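Shop notebook, Grirkcombe
2023-04-30

Oil and wax, spoon blanks and small boards. Continuing from last entry. In alone, quiet, good day for sanding.

Left the rack overnight with the window cracked. Linseed batch (the Purnari, cold pressed) still tacky on the end grain, dry everywhere else. Same as last time. I think I'm flooding the ends and then not wiping back enough. Imelda says wipe, wait, wipe again, go have lunch, wipe again. I did the first one and went to lunch.
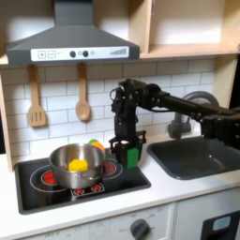
758 words

Blanks on the bench today: beech, maple, the last of the cherry. Beech is the pain as usual. Raises grain like crazy on the first wetting, so wet it, dry it, knock it back, wet it again before any oil goes near it. Skipped the second wetting on half of them to see if it matters. It matters. Skipped ones are fuzzy on the inside of the bowl where you can't get a block in, and now there's oil on top of the fuzz. Will have to scrape those.

Maple fine. Maple is always fine.

Cherry went blotchy near the knot. Viorica likes it, I don't. Calling it a kitchen spoon and moving on.

Sanding. Went all the way up to 2000 on one maple board out of curiosity. Waste of an afternoon. Looks lovely dry, but the oil just sits on top and smears, hardly any soaks in, and after one wash under the tap it looked the same as its neighbor that stopped at 500. Neighbor took the oil better too. So 500 is plenty and I'd go lower for boards that are going to get knives on them anyway.

NB change the paper sooner. I keep using dead sheets and pressing harder, then wonder where the swirl marks come from.

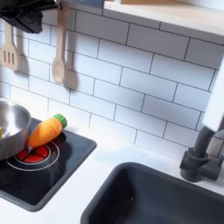
Wax. Melted the new beeswax from Nedeljković into walnut oil, double boiler, low. Smells great. Set up too hard in the tin, had to dig it out with a putty knife and it went on in crumbs. Remelted with more oil and it's closer to shoe polish now, which is what I want. Didn't write down how much more oil. Yes I know. Weigh it next time and write it ON THE TIN.

Question from Viorica, taped to my vise: is walnut oil a problem for people with nut allergies? I don't know how much it changes once it cures and I don't want to guess on something people eat off. For anything we sell let's stick to linseed or mineral oil and keep the walnut for our own stuff. Separate rags, separate brush, separate tin. Label already on the tin, red tape.

Rags. Again. Found two balled up in the bin by the drill press on Friday with linseed on them. Those can heat up and catch on their own, no match needed. Spread them flat outside on the rail till they're stiff, or in the water bucket with the lid on. The bucket is by the back door. It has been there the whole time. Whoever it was, not mad, just please.

Water test, quick and dirty. Drop on each board, went off to sweep, came back. Linseed plus wax: drop still standing up, no mark once wiped. Linseed only: flattened out, faint ring, gone by the time I'd had coffee. Mineral oil only: dark ring, still there. Bare: obvious.

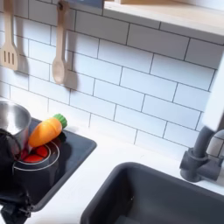

Mineral oil looks the worst here but it's the one people can top up at home without thinking about it, no cure time, no fire business. I'd still ship boards with it and put a card in the box. Card needs rewriting, the old one says "oil regularly" and that tells people nothing. Say: when it looks pale and dry, oil it. Never in the dishwasher, don't leave it standing in the sink.

Plostdale order. They want boards with the juice groove by September, same as the sample. Cure time is the thing. If we go linseed they need weeks on the rack and we don't have the rack space, the chair legs are on it. Another vote for mineral oil. Or build another rack. There's offcut pine behind the bandsaw that would do, dowels from the broken one.

Groove test on scrap: router bit burned the corners where I slowed down to turn. Cherry worst, then maple. Take it in 2 passes, second one very shallow, and keep moving. Burn comes out with a bent card scraper but it's tedious and my thumbs hurt. 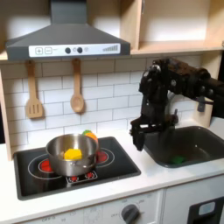
Also the template slipped. Double sided tape doesn't like dust, who knew. Blow the blank off first, then tape, then clamp for a minute to make it grab.

Left to do
- scrape the fuzzy beech, re-wet, start over
- weigh the wax mix (!!)
- second coat on maple, THIN, wipe the ends
- ask Imelda if she still has the small gouge, mine has a chip in it
- new card text to Viorica
- pull the chair legs off the rack if they're dry
- order paper, we are out of everyhting except the coarse

Linseed tins back in the metal cabinet, bucket lid on. Window left open a crack.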